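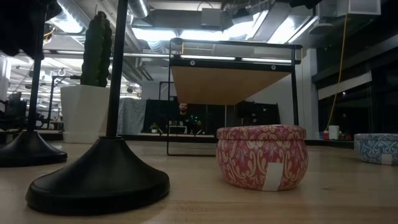
Re: [trullard-list] March dates - anyone heard?

Hi all

Quick one, typing this between soundcheck and dinner so excuse the mess. Answers to the questions from this morning, as far as I have them.

> On 13 January 2021, Trullard List wrote:
> Has anyone got confirmation on the March run? The Ermont page still
> says "on sale soon" and the Grodthorpe one has vanished altogether.
> Also saw a set list going round with 14 songs on it and no
> "Cold Harbor Road", which can't be right. And is the live record
> still coming out on Tsai or did that fall through?

March run: yes, still on as of last night. Ermont is the opener. Their page is slow because they're redoing the seating, capacity was going to be 2,000 and now it's 904. Same room, just every other row sold. If you bought in the first presale your ticket carries over but the seat number WON'T, they'll email you a new one. Check spam.

Grodthorpe - moved, not canceled. They want the band a week later and the new page isn't up. Don't ask for a refund yet or you go to the back of the line, that happened to people last time and there was a lot of moaning on here, mine included.

Set list. The one going round is from the radio taping, so it was always going to be short. "Cold Harbor Road" was played, it just got cut from the broadcast for time. Pedal steel intro and everything, close to 8 minutes with the fiddle part at the end. Best I've heard them do it since the old lineup, and I was not expecting much from a seated room with half the crowd missing. The new drummer plays it slower. Took me a verse to get used to it, then I was sold.

Live record: still Tsai. Double vinyl, CD, download. Mixes are done, sleeve isn't. No release date and I'm not going to guess becuase last time I guessed I got quoted on another board as if I worked for the label. I don't!

Couple of other bits

- fan club renewals, use the new form, the old one still takes your money but doesn't send a reciept. If you used it, write to the club address with your member number
- opening act for Ermont is a duo, harmony stuff, mandolin and upright bass. Name not announced so please keep it off the socials if you've worked it out
- still looking for a decent copy of the second Trullard festival broadcast, mine has a hum all through side two. Will trade, have plenty

Please trim your quotes when you reply, the digest was enormous yesterday.

More when I hear it. Off to eat.

Trullard list admin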